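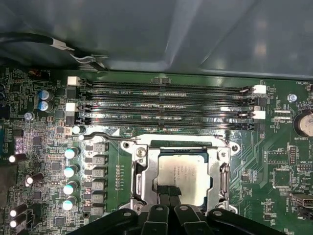

The memory slots on my board, labels between them

Old workstation won't start with all the memory in. Where do the sticks go?

Posted 12th July by gradwood_attic

Hello all, and thank you in advance for your patience, as I am more of a gardener than a computer person. I bought an older workstation secondhand from a shop called Dallik over in Prendell, mostly to store family photos and do some light video editing for our garden club. It came with two sticks of memory and ran fine all winter. Last week I bought two more, same size and same speed according to the listing, and put them in the slots that were free. Now it beeps at me 5 times and the screen stays black. If I take the new ones out, it starts right up again.

The slots say things like DIMM2 CPU1, DIMM4 CPU1 and DIMM3 CPU1, and I can't make sense of why they don't run in order. Does it matter which stick goes where? I paid $90 for the pair and would love not to have wasted it. The manual I found online is 1155 pages (!!) and seems to cover every machine they ever made.

Answer 1 (accepted)

Welcome! It does matter, and that numbering confuses everybody the first time. On a lot of workstation boards the slots are numbered in the order you fill them, and the order they sit in on the board is a separate matter. Matching slots on different channels end up looking shuffled. The CPU1 part means those slots belong to the first processor.

Before you move anything, read the small print on the stickers of all the sticks. Older workstations are very fussy about registered versus unregistered memory. Registered sticks will have an R after the speed number (PC3-12800R, say) and unregistered ones will have a U or an E. You can't mix them, and mixing them gives exactly what you describe, a black screen and beeps. My money is on that.

If the letters match, shut down, unplug the power cord, hold the power button a few seconds, and then try just the new pair in DIMM1 and DIMM2. If that starts, add the old pair in 3 and 4. Press each stick down evenly until the latches close at both ends. It takes more push than feels polite.

Answer 2

had the same thing in December with 8 gb sticks, one wasn't pushed in all the way. reseat them

Answer 3

Just adding that if yours do turn out to be the wrong type, Grimshaw took mine back without any fuss even though I'd opened the packet, so do ask your seller. And search the manual for "population order" and you'll only need the one page. Good luck with the garden club videos!

Comment from gradwood_attic

The old ones end in R and the new ones end in E. Off to write to the seller, thank you so much, you kind people.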